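Changes to the Warding Seal in the October Update

The October update to Shabalala is now available to all players. Members of the Rargate Players' Association have asked for a plain account of how the Warding Seal has changed, as the official notes deal with it in a single line. The following item has been prepared for members who use the seal regularly, and for those returning to the game after a long absence.

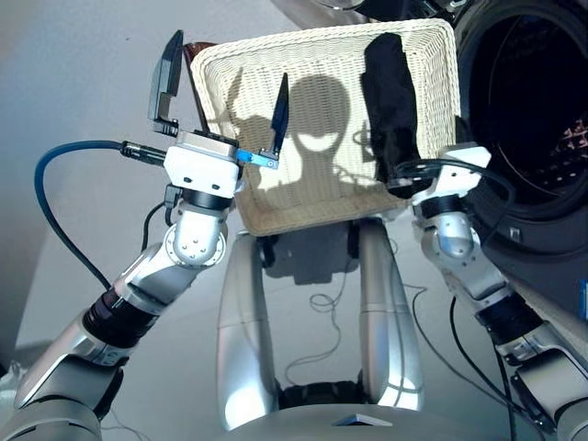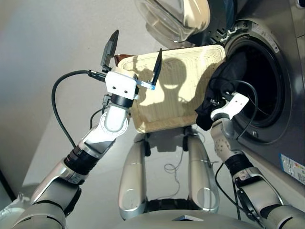
A woven basket at the washing machine, in both photos.

The Warding Seal is a support art learned by the character Distetti at the close of the second chapter. When cast, it places a protective mark on each member of the active party. In earlier versions of the game the mark absorbed a fixed 200 points of damage and then vanished, whatever the level of the party. This made it very strong in the opening chapters and of little value after the party reached the city of Purum, where ordinary enemies can exceed that amount in a single blow.

Under the new rules, the mark still absorbs 200 points of damage when the art is first learned. Each rank purchased afterwards raises that amount, up to a limit set by Distetti's spirit rating. The art now has 5 ranks in total. Players who had already bought the former upgrade will find that it has been converted to the second rank, and that no skill points have been lost in the process.

The time limit has also been altered. A mark now lasts for 30 seconds of battle time and is removed when that period ends, even if it has absorbed no damage at all. Time spent in menus or during scripted conversations does not count. Members should note that the timer begins when the art is cast and is the same for the whole party, so a character who is revived part of the way through will receive no benefit until the seal is cast again.

Several members have asked whether the seal may still be combined with Distetti's counter stance. It may. The order in which the two are used is now important, however. If the stance is taken first, the seal will protect the rest of the party and leave Distetti without a mark. If the seal is cast first, both effects apply. The developers have listed this behaviour as intended, and members are advised to adjust any saved command sets that place the stance at the beginning of a battle.

The seal continues to have no effect on poison, burning or falling damage. It also offers no defence against the grasping attack used by the gate guardian in the flooded district of Purum, which removes the mark before any damage is dealt. In that battle the art is best held back until the guardian has lowered its arms – there is a pause long enough to cast it and return to cover.

Players who have not yet learned the art will need to complete Distetti's chapter quest in the usual manner. The quest can no longer be missed by leaving the valley early. If the party has already travelled on, the old ferry keeper will appear at the harbour in Purum and offer the same quest there, with the same reward.

The Association's guide to support arts is being revised to reflect these changes. Until the new edition is released, the tables for the Warding Seal in the current guide should be disregarded, along with the suggested party for the third chapter, which relied on the earlier version of the art. The entries for healing and movement arts remain accurate.

Members who find a difference between this item and the behaviour of the game are asked to write to the newsletter desk, stating the rank of the art, Distetti's level and the version number displayed on the title screen. Corrections will be printed in the next issue.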